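Evaluation of the Pledura Hand-Held Gripper Kit for Recording Two-Handed Container Tasks

Project report, Manipulation Systems Laboratory
Author: Vasanthi Herath
Industry contact: Zulen (kit supplier)

1. Purpose

The Pledura kit is sold by Zulen as a pair of hand-held grippers with tracking plates, cables, wrist cords and recording software. The supplier offers it to small laboratories that want demonstration data for robot arms but cannot keep an arm free for teleoperation. The quoted price for the pair is 1620 dollars, with a further 698 dollars for the Ledach software license after the first year. The project was set up to answer a narrow question: can an operator with one afternoon of training produce usable recordings of opening and closing a latched storage box?

2. Task selection

Earlier student work with the kit used rigid blocks, which say little about finger alignment. A hinged box was selected as a harder case. The lid has a thin edge, it moves on an arc, and the operator has to change wrist angle throughout the motion while keeping the jaws shut. Clear plastic was preferred over an opaque box, as it is a known difficulty for depth sensing and a buyer would want to know how the recordings hold up.

3. Method

Each recording covered one attempt. The operator started with both grippers raised over the table, moved to the box, performed the instructed action and returned to the start pose. Attempts were made in blocks of 30, with a rest between blocks. Jaw opening was logged by the Ledach software along with the pose of each plate.

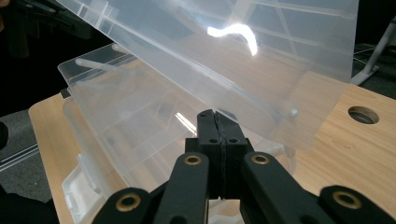 Figure 1. Jaws closed on the lid edge, with the lid tilted up from the box.

The finger blocks are rectangular and meet face to face. On a thin lid edge this gives a firm pinch, but only when the approach is nearly square to the edge. A skewed approach loads one side of the blocks first, and the linkage has enough play at the pivots for the jaws to shift before they close fully. We logged 11 attempts in the first block where the edge slid out for this reason. The operator corrected the habit by pausing before closure, and the second block had four such cases.

Reflections were a separate issue. Glare on the lid moves as the lid swings, and the Sarkar point-tracking script we used for checking lid angle locked onto it several times. Those recordings were kept but marked, and lid angle was entered by hand.

4. Two-handed operation

The supplier's quick-start guide treats the two grippers as independent. In practice the operator has to plan for the plates as well as the fingers. They are angular, they sit on top of the gripper bodies, and they come close to each other when both hands work near the same part of a small object. 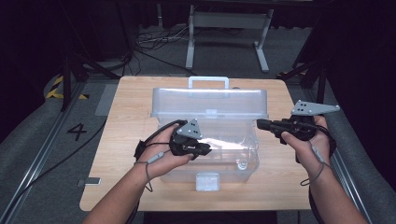
Figure 2. Both grippers held over the table, gray plates mounted on top, storage box toward the back.

Cable routing also needs attention. We placed the slack outside the forearm and checked it between blocks. The wrist cords did not interfere with the task, although the toggles had to be set again after each rest - they loosen when the hand is turned repeatedly.

5. Findings

Training time was within the supplier's claim. Pose data was continuous except where one plate passed in front of the other. Grip weight was acceptable for a single block and tiring by the third. The fingers suit edges and flat handles better than round knobs, and a softer finger pad, which Zulen does not list at present, would probably reduce slipping on smooth plastic.

6. Recommendation

The kit is suitable for student use on tabletop tasks with one moving part. The license fee should be included in any cost comparison, as the exported files cannot be re-indexed without it. Further work in December will repeat the lid task with a second operator and with the finger blocks covered in thin rubber sheet.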